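Touchline > Women's Football > Threads

News Fixtures Tables Clubs Sign in

2 min read

Dornberg are in the cup semi-final!! First time ever for the women's side, and I have barely any voice left. Thread, in no sensible order.

Start with Yupin Somboon. Four saves in the second half, and the one low to her left in stoppage time is the best I've seen from her. Strong wrist, ball around the post, straight back up shouting at her back line.

3–2 away at Kaderska, after being two down. They looked quick and mean early on and we kept giving the ball away in midfield. I thought it was done.

Then Dörte Brandes moved inside and everything changed. She stopped hugging the line, started picking it up between their midfield and defense, and suddenly we had an extra passer every time we went forward.

Her free kick for 2–2 – wow. Up over the wall, down under the bar. Their keeper didn't move.

Winner from Deming Xue, who only came on for the last eight minutes. Great cross, better header. She ran the whole way to the 200 of us in the corner and I got a hug out of it!

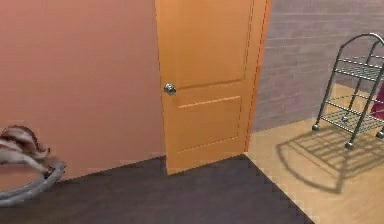
Tiedemann next, and I'm already thinking about how we play them. They sit deep, pack the center and wait for you to lose patience. Last time we just kept passing in front of them. You need a gap, and usually you only get a small one, like that orange door standing partly open, so the runner has to go early. Brandes sees those passes. Play her central from the start, please.

Mirard got the other tie, and I'd take them in a final any day.

Semi is at our place, kickoff still to be confirmed. Bring a scarf, bring your kids, bring the neighbor who says she doesn't like soccer. I'll be behind the goal with the drum.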